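Diary, Saturday, potato soup trial, batch four

Started at seven with the kitchen cold and the scales recalibrated against the brass weight. Same stockpot as before, same ring, lid on for the first stage and off for the second.

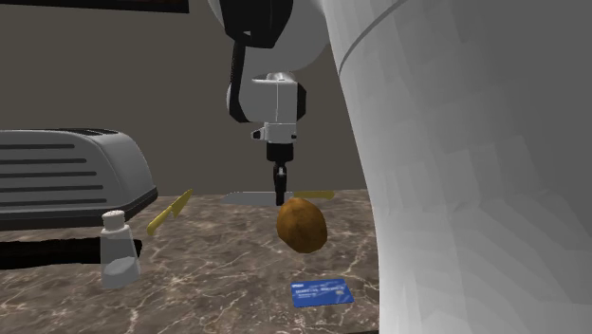

Rima Tarawneh wrote back overnight that I am wrong about floury potatoes, that they only go gluey when the blender is left running, and that if I passed them through a sieve I would have no complaint. She adds that waxy ones make a soup "like warm water with lumps in it". I have not tried the sieve. It is on the list for batch five.

Weights for today. Potato, peeled: 387 g. Leek, white part only: 233 g. The leeks came from Grisden and were gritty right down to the root, so they were split lengthways and rinsed twice. Onion left out, as in batch three, to keep the number of changes down to one. The change today is the cut. Batches one to three used rough chunks. Today the potato was diced small and held in cold water while the leek softened, then drained on a cloth.

Leek in butter on the lowest setting, lid on, 14 minutes. No colour at all, which was the aim. Potato in, stirred, two minutes, then stock. The stock was Sivaprasad Ramasamy's recipe, made on Thursday night and kept in the fridge. It had set to a soft jelly and there was a thin layer of fat on top, which I took off with a spoon and kept for frying.

Simmered until a dice could be crushed against the side of the pot with the back of the spoon. Chunks needed 26 minutes in batch three. Dice needed 15. Some of the dice had started to break at the corners by then and the liquid was already cloudy before any blending, so part of the thickening is now happening in the pot.

Blended in three short pulses. Texture better than batch three, still slightly stringy from the leek. Salt added after blending. I had been salting at the start, and the stock reduces by a different amount each time depending on how long the lid is off, so the earlier figures for salt are no use and I have crossed them out.

Tasted hot at ten o'clock and again at noon, lukewarm. The lukewarm sample was thicker and tasted sweeter. Poured 287 ml into the small jar for tomorrow, labelled, fridge, second shelf. The rest went to Mihret Derese in the flat tin, with a request for comments on salt only. She replied at two with comments on pepper.

White pepper: she wants more. I used four turns of the mill. Will try six, but not in the same batch as the sieve.

The ring on the left is running hotter than it did in July. A litre of cold water came to the boil on it nearly a minute sooner than the figure in the back of this book. Checked it twice. The simmer times above should be read with that in mind, and batch three may need repeating on the same setting for a fair comparison.

To buy: butter, bay, two more leeks (not Grisden), a sieve with a finer mesh. Qusai Twal has one he says I can borrow until the end of the month. Pot soaking overnight.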